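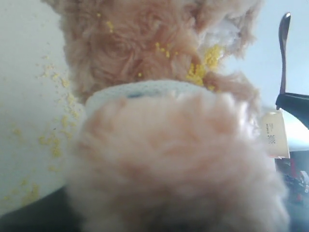 Toy Kitchen News: the great grain question

Regulars at the Skernport Toy Library will know that March is when we go through the soft toys, and that going through the soft toys takes longer than anyone puts in the diary. This year the shelves gave us 13 that needed proper attention, most of them the curly sort. Curly fur is lovely to hold and has the retentive powers of a good solicitor. Whatever goes in stays in until somebody fetches it out.

What goes in, nine times out of ten, is dinner. Children are generous hosts and a bear can't say it has already eaten. We have met porridge, raisins, a quantity of glitter that must have been served as soup, and grains of every make. Small dry bits are the worst of the lot. They slide down to the roots of the fur and sit tight, and a quick shake over the bin shifts only the ones that were thinking of leaving anyway.

So, before anyone reaches for a wet cloth: please don't. Water turns crumbs into paste, and paste in ringlets is an afternoon gone. Start dry. Hold the toy upside down, part the curls with your fingers and work from the top of the head to the collar, where things collect along the seam. A soft baby's brush does the rest. The vacuum cleaner is allowed if you put a bit of old tights over the nozzle, and we say this with feeling, having once spent teatime looking for an eye.

White collars and cuffs can be dabbed afterwards with cool water and a drop of mild soap. Longer, fluffier fur wants only the brush. Leave the toy somewhere airy, well away from the radiator, and don't let the children start the next course until it is back in one piece.

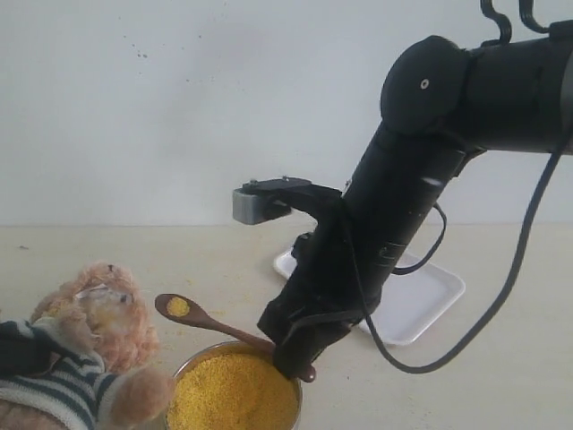 The other half of the business is what you serve with. A wooden spoon and a steel bowl remain our favourites for pretend cooking. They wipe clean, they make a satisfying racket, and neither has ever needed batteries. Heap the spoon less than you would like to, keep it over the bowl for as long as you can, and put a tray under the lot. If you can stand a tray with a lip, better still.

Our Jitik lending boxes now go out with a brush tucked in the lid. Two came back last month without one, so if you find a small soft brush at home that nobody remembers buying, we would be pleased to see it again. The return shelf is by the door on Trirkeck Lane, under the coats.

Toys for cleaning can be dropped off any morning before noon. Shake them first, outside, and preferably downwind.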